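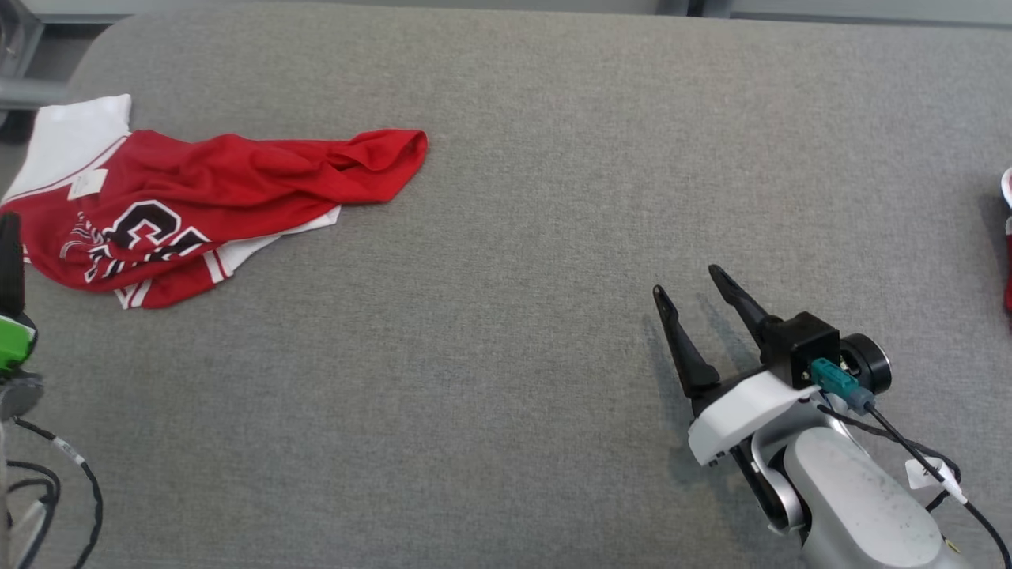 How do you fold a slippery sports shirt so that it stays folded? Lay it face down, bring both sides in to the middle, then fold it up from the hem in thirds and press the air out with the flat of your hand before you turn it over.

I have been folding shirts for the Ostside league for long enough that my own family's laundry has started to look like a shop display, and people keep asking me to put something up about it. So I finally sat down one evening in August with a pot of tea and wrote out what I know (my husband says it is far too much, but he is a man who keeps his T-shirts in a heap). It's a small gallery to begin with, only the one picture so far, and it starts where every shirt starts, in a bundle!

Red and white, with a big black character on it and the little white label showing near the seam. I do love a red shirt. The bold print makes it easy to find in a pile, and the red and white piping by the seam is a lovely thing to line your folds up with, once you've got the whole shirt smoothed out and can see which end is which.

A few things I've picked up, in no special order. Find the label first. It saves you a lot of turning and muttering, and once you have the neck in one hand the rest of the shirt tends to fall into place. Pull the sleeves out all the way before you do anything else, even if they look fine, and run a finger down inside each one, where the cloth likes to double up on itself.

Big printed numbers and lettering need a bit of kindness. I never iron straight over them. I turn the shirt inside out, use a low heat, and let it cool before folding. If you can manage it, put your folds on either side of the print so there's no hard crease through the middle. Older prints will crack along a crease sooner or later, and I've lost a couple of favorites that way.

A cloth-covered table is worth having if you fold a lot. On a bare shiny top these shirts slide about like fish, and on fabric they stay where you put them. Mine was an old door for years, with a blanket over it, and I was very fond of it.

Nadhirah Ginting wrote to ask whether rolling is better than folding. For a sports bag, yes, I think so, and I roll all of Irfan's. For a drawer I still like a flat fold stood on its edge, so you can see the colors all in a row. We did 192 shirts that way before the Skindalell tournament, and they came out of the boxes looking very decent, apart from the ones at the bottom, which somebody had packed their boots on top of.

More pictures when I get to the shorts and the socks. The socks may take me a while.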